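Gripper lost hold force mid-task, no fault raised
Bench Arms and Small Cells > Troubleshooting

nocampo
Posted Thursday, 8:12 AM

Looking for other eyes on this. We run a Trondia arm with the two-finger Brorine gripper on a tabletop pick and place job: cloths, bins, kitchen items. Yesterday the fingers lost hold force while the arm was carrying a full bin across the table. The bin dropped from a low height and nobody was hurt. What bothers me is that the controller never raised a fault. It carried on to the place position, opened the fingers, and logged the cycle as complete.

Details:
Gripper firmware is the current one. Finger pads were changed at the start of September. The log shows 348 cycles since the last restart. Motor current on the gripper dropped to idle level in the middle of the move and stayed there for the rest of the cycle. Object detect stayed TRUE the whole time.

I stopped the cell and pulled the logs. I have not been able to make it happen again.

Noel Ocampo

garba_n
Posted Thursday, 8:40 AM

What does the wrist camera see at the bin? And what are you picking out of it?

nocampo
Posted Thursday, 8:57 AM

Mostly cloths at that station. Wrist camera view:
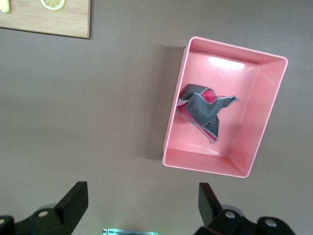

Wrist cam over the pink bin, cloth inside, fingers at the bottom.

Cloth picks have been fine. The drop was on the bin move, where the fingers close on the rim.

garba_n
Posted Thursday, 9:15 AM

That rim looks thin, and the walls slope. If the fingers closed a little high they could have been holding on the lip and slipped off. I would look at grasp height before blaming the gripper.

Also you have a lot of glare on the inside of the far wall. If your grasp point comes from the camera, that could shift it.

tamuno_ik
Posted Thursday, 9:31 AM

Disagree with Garba. A slip would make the fingers travel inward, and you would normally see a current bump when they hit the new stop. He says current went to idle and stayed there. To me that is the drive switching off. I had the same thing on a Brorine at my last job and it was the cable at the wrist. The conductor was broken inside the jacket and only opened up at certain joint angles.

garba_n
Posted Thursday, 9:44 AM

Could be, but a broken power conductor should give you a comms timeout too.

tamuno_ik
Posted Thursday, 9:50 AM

Only if the logic supply goes with it. Motor power and logic are separate pins on that connector. You can lose one and keep the other, and the status light stays green.

nocampo
Posted Thursday, 10:26 AM

The light was green when I got to the arm after the drop, for what that's worth. I'll check the cable at lunch.

nnamdi_nw
Posted Thursday, 11:05 AM

Whatever the cause turns out to be, you have a second problem. Object detect on that gripper is latched. It gets set when the fingers close on something and it does not clear until the next open command. You can't use it to confirm you are still holding the part. We poll finger position during the move and stop if it changes by more than 2 mm, and we stop if motor current goes under the hold value as well. It's a few lines in a background task.

I would not run it with people at the table until that is in.

Nnamdi Nwachukwu

ifeanyi_a
Posted Thursday, 11:48 AM

I think keeping people off the table is overdoing it for a plastic bin. It's a light load at low height. Put the check in, sure, but I'd keep working.

nnamdi_nw
Posted Thursday, 12:10 PM

It's a bin today. He said kitchen items too, and there's a cutting board right there. If a knife ever goes on the pick list, the same fault drops the knife.

ifeanyi_a
Posted Thursday, 12:22 PM

Fair enough on the knife. I still say the bin is fine.

nocampo
Posted Thursday, 1:37 PM

No knives on our list, but I've closed the table for now anyway.

Ikechukwu, it was the cable. I put a meter on the motor supply pair and rotated the last joint slowly by hand. It goes open at 43 degrees and comes back a little past that. The bin move goes through that angle and the cloth picks don't. The jacket looks perfect from the outside. It's a Villey cable, and the clamp at the wrist was tight enough that all the bending was in one spot.

tamuno_ik
Posted Thursday, 1:52 PM

Same place mine broke. Leave a loop ahead of the clamp when you fit the new one. Papadakis sells a high-flex version that fits the same connector. I swap ours every 4000 cycles whether they test bad or not.

garba_n
Posted Thursday, 2:15 PM

OK, I was wrong about the slip. I'd still lower the grasp on that bin — a lip hold won't take much of a bump.

nocampo
Posted Thursday, 2:30 PM

Will do. New cable is ordered. I'm writing the position and current check this afternoon and will post it in the code section once I've tested it by pulling the motor supply during a move with nothing in the fingers.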